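Working Alongside the Arm: Tips for Washroom and Kitchenette Crews

These notes are for the people on the Drilska cleaning crew who now share part of their shift with a robot arm.
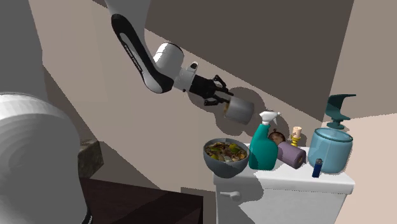 The arm does the picking up and putting back. You still do the wiping, the checking and anything that needs judgment. For most of us that means less bending and more looking, and it takes a week or two to get used to.

Clear food first. Bowls, cups and plates go back to the kitchenette before any cleaner is opened. The arm will move a bowl if it is told to, but it has no idea whether someone still wants the lunch in it.

Keep lighters and candles away from spray cans. Put them in separate bins on the cart, and do it by hand.

Turn spray nozzles to OFF before the arm handles a bottle. A finger closing on the trigger makes a mess of the wall.

Put tall things at the back of a shelf or tank lid and short things in front. Pump bottles with long spouts are the ones that get knocked, so turn the spout toward the wall.

Leave a hand's width between items. If you can't get your own fingers in, the gripper will struggle too.

Wipe the surface while the arm is parked, never under it. Wait for the stop light – five seconds is enough – and then go in.

Spare paper rolls stay on the counter, end facing out. Stacking them on the tank slows everything down.

Shifts have changed a little. The Uslow building used to take 40 minutes a floor with two people. Now one person stays with the arm and the other does floors and mirrors. Swap halfway through, or the one watching gets sleepy.

Write down every drop or missed grab in the cart notebook, with the room number. Yanti Osman reads it on Wednesdays and changes the settings. Before August the list had 19 entries for soap bottles alone, so it does get used.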